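Progress report to Viola Martinelli, Fanddale equipment fund
19 May 2022
Prepared by Pranab Ekanayake, Flono project

Spending first, as I know you skip to it. We have used $3,670 of the small-equipment line, nearly all of it on spare gripper fingers and cables. The remaining $93 will go on flowers, a budget heading your form still does not offer. I have put them under "consumables" again.

Flower arranging remains our two-arm task. Stems are thin, petals bruise, and Tharindu's roses cost less to ruin than anything in the electronics cupboard.

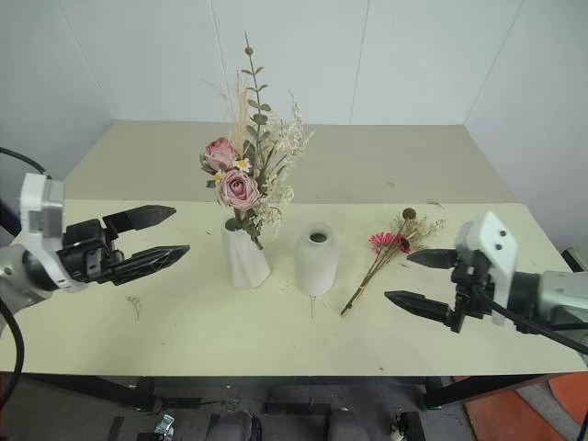
Two-arm station with one vase filled and the second still empty.

For next year we are asking for 2 items: a second pair of grippers with softer fingers, and a proper cable guide for each arm. Biswas has quoted six weeks for the grippers — Arif has dealt with them before and suggests we plan for longer. Govedance can supply the guides from stock.

If the order is approved before October, we can fit everything between trials. If it comes later, Karthik will have to stop work to do it, and he has already told me his views on that.

Both quotes are attached.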